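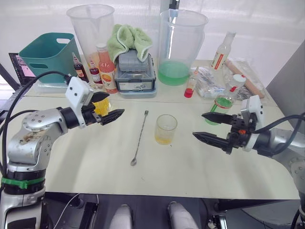
Spoon on the table, both arms in.

22 April 2021

Notes on the Humanities unit, classroom workshop book. Writing this fast before I forget, will tidy later (won't).

Mock inquiry, run 2. Topic: closing of the Caltlow mill, should the owners have given notice in January or was the town right to be angry. Last run was a mess, speeches too long, the jury side bored stiff. Changes this time:

- opening statements cut to 200 words, written out beforehand, handed in
- witnesses get a card with what they know and what they DON'T know. Last time witnesses made up half the case
- jury has to write one question each before any vote
- no reading aloud from the phone

Went better. Openings still ran over, two of them well over, but at least they were on paper so I could put a line through the extra. The owners' side had the stronger case on the accounts and hardly used it. Town side went straight for feelings, which the jury liked. Vote was for the town. Asked for reasons in writing, one side of paper. Mostly "they had families". Fine as a start but no evidence quoted. Need to teach quoting BEFORE the trial and not after, same note as last year, found it in the old book.

Source pack: 12 documents is too many. They read the first few and the one with the picture of the gates. Cut to something they can get through in a lesson. Keep the Ó Dubhghaill letter, it's the only one where the writer changes their mind halfway down and several groups noticed that without being told. Drop the wages table or else redo it bigger, print came out grey.

The long source (the Endedville newspaper piece) is 496 words and I'd have said that was short. Not short for this group. Tried it split in 2 with a question in the gap, the second group did that and got a lot further. Do it for everybody. 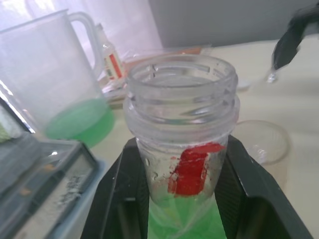
Bottle, cap off, bit of red label left.

Vocabulary. Words they stuck on: redundancy, notice, tenant, petition. "Notice" the worst as they all think they know it. One whole table took "giving notice" to mean noticing the mill was shut. Put it on the wall with a sentence.

Timing, as it really went:
settling and cards out, longer than planned
openings, fine
witnesses, far too long, the foreman witness wouldn't stop
jury questions, rushed
vote, rushed
writing, hardly any, finished at home by those who do

So next time start with the cards already on desks. Cut one witness, prob the shopkeeper. Give the judge a bell or a timer, judge was too polite to stop anyone.

Marking: tried the Stistine sheet with the four boxes. Box for "listening" is impossible to mark fairly when I'm also running the room. Leave blank or get the jury to fill it in for each other? Their coments on each other were kinder and more exact than mine tbh. One wrote "she answered the question that was asked". Put that on the sheet as the wording for the top box.

Quiet ones: jury role suits them, but they then never speak. Swap roles at halfway? Would need two shorter trials instead of one. Could do the mill one and then the footpath one. Look at whether the footpath pack is still in the cupboard or if it went in the clear out.

To do
- shorten pack, reprint
- redo foreman card, give him less to know
- quoting lesson, use Ó Dubhghaill letter
- wall words
- ask for the room with the moveable desks again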